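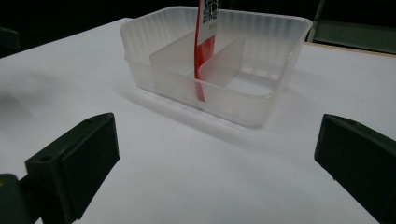 gostwood_tinkerer wrote:
Been trying the Lusari hand-held gripper against the Usanar one for three weeks now and I'm leaning Lusari, mostly because the wrist camera mount doesn't creep. Where they differ most is thin stuff standing up in a container. Something like the red and white sachet beside the divider in that frosted tray is miserable with the Usanar. The flat pads on the black fingers suit me fine, but I'd love to hear from anyone running something softer.

Zdzisław O. wrote:
Flat pads are the wrong choice for sachets, sorry mate. I swapped mine for the soft Edet ones in January and haven't looked back. Also your camera is going to hate frosted plastic on a white table. Put some dark felt down!

gostwood_tinkerer wrote:
Felt's a fair call. Not sold on soft pads though – I tried a set and they dragged on the divider every time I went in beside it.

titilayo_a wrote:
I'm with gostwood on this one. We did 51 picks with each pad and the soft ones dropped 5, the flat ones dropped 3. Not a huge gap, but the soft set also tore at the corners (and they aren't cheap, grr). What opening width are you starting from? Mine behaves a lot better if I close halfway before going over the rim.

Zdzisław O. wrote:
51 picks is nothing, Titilayo. Do 900 and get back to me.

titilayo_a wrote:
Happy to, if you're paying for the pads :)

gostwood_tinkerer wrote:
I've been going in wide open, so I'll try halfway tonight. Does the Usanar controller let you save a preset for that? Couldn't find it in the menu.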